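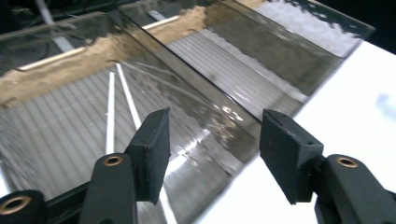

El jueves por la tarde volví al taller compartido con la pinza de mano. Es la segunda versión. La primera tenía los dedos demasiado finos y se torcían al apretar, así que rediseñé los brazos y los imprimí otra vez en negro mate. En las articulaciones van casquillos de color latón y en las puntas, almohadillas de espuma negra.

La espuma me ha dado más trabajo que el resto. Recep Ağca me pasó un retal del proyecto Nostano y corté los bloques a cúter. El primer pegamento no aguantó. Con el segundo, dejándolo 8 horas bajo peso, no se han vuelto a soltar.

Para las pruebas elegí bandejas de plástico transparente, tintadas en gris humo. Son incómodas: brillan mucho, reflejan todo lo que hay en la sala y las paredes van en ángulo. Los dedos tienen que llegar inclinados hacia dentro para que la cara de la espuma apoye plana. Si entra primero la esquina, la bandeja gira y hay que empezar de nuevo.

Llevo 400 cierres apuntados en el cuaderno. El casquillo pequeño del dedo izquierdo tiene algo de holgura y lo voy a cambiar. También quiero bajar cuatro milímetros el tope de apertura, que ahora deja los dedos más separados de lo que necesito.

La siguiente pieza es el soporte para montar la pinza en el brazo Grusik. Tengo el dibujo hecho, me falta decidir los tornillos. En enero subiré los archivos, cuando haya corregido las medidas del dedo derecho.

Entradas recientes
Casquillos: dónde los compro y cuáles no repetiría
Una tarde en el taller de Tovthorpe
El motor Şimşekoğlu, desmontado
Primera versión de la pinza: qué falló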